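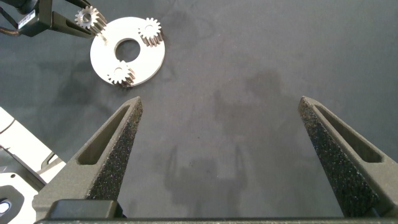
News > Automation > Grippers and End Effectors

Search this site Enter keyword Go

Kilwood bench compares gripper pads on small gear work

15 Dec 2019
By the Kilwood newsdesk

The automation group at Kilwood has finished the first part of a comparison of gripper finger pads, using the handling of small spur gears as its test task. The group reports that a rough, speckled pad supplied by Gerero dropped fewer parts than the smooth rubber pad it has used since May.

Each trial asks a two-armed setup to pick gears from a dark mat and place them on a round plate. The operator runs the arms by remote control, and every attempt is logged as a clean placement, a placement with a correction, or a drop. The group logged 3,048 attempts in all, spread over 11 operators.

With the smooth pad, the arms dropped 8 parts in every 100 attempts. Kilwood has not released the matching number for the Gerero pad, saying only that it was lower for every operator. The full table will be published once the second part of the work is done.

Most of the drops came at the same point in the task. A gear lying flat gives the fingers very little to hold, and the smooth pad tended to slide up over the teeth as the arm lifted. The rougher pad caught on the teeth and held, though it sometimes kept hold of the gear a moment too long when the fingers opened. Operators learned to open the fingers more slowly - a change that added a little time to each placement.

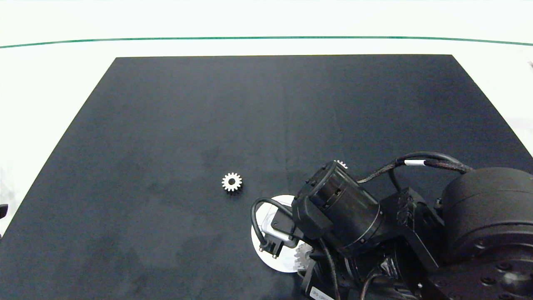 The group also looked at where the cameras should go. Operators who had only the overhead view often lost sight of a gear once the arm moved in above it, and had to back off and try again. With a wrist camera added, they made fewer second tries. The wrist view was less useful for judging where the other arm was, and most operators said they wanted both views on screen.

Controllers were a smaller part of the test. Kilwood ran its own control software next to a package from Igwe on the same arms. The two gave much the same results on placing. The Igwe package was quicker to set up after a restart, while Kilwood's own allowed finer limits on closing force, and the group plans to keep it for the next round.

Pad wear remains an open question. The rough surface picks up dust from the mat, and the group has been cleaning it with a dry brush at the start of each session. Gerero has agreed to send a second batch of pads with a denser surface so the two can be compared over a longer run.

The second part of the work will move to the Hundon site, which has the same arms and a larger table. It will use the same gears and add a meshing step, in which the last gear has to be turned slightly as it goes down so that its teeth line up with the others.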